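## Quiénes somos

Laltar evalúa si las máquinas pueden asumir ya tareas domésticas. Oana Toma dirige los ensayos; Valentin Buzatu, el análisis. Trabajamos en viviendas habitadas, con pinzas manuales de dos dedos.

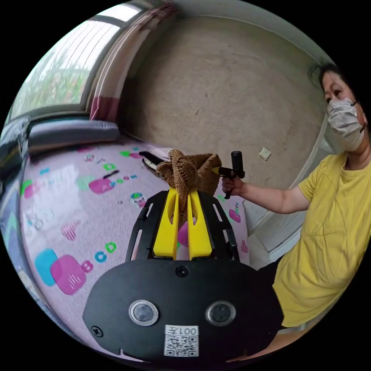
*Manipulación de una pieza de tejido calado con pinzas manuales, en un dormitorio.*

El catálogo actual comprende 17 tareas y 623 secuencias, de las que 482 corresponden a textiles. Recoger objetos rígidos es viable; doblar tejido sin supervisión, todavía no. Publicamos también los intentos fallidos.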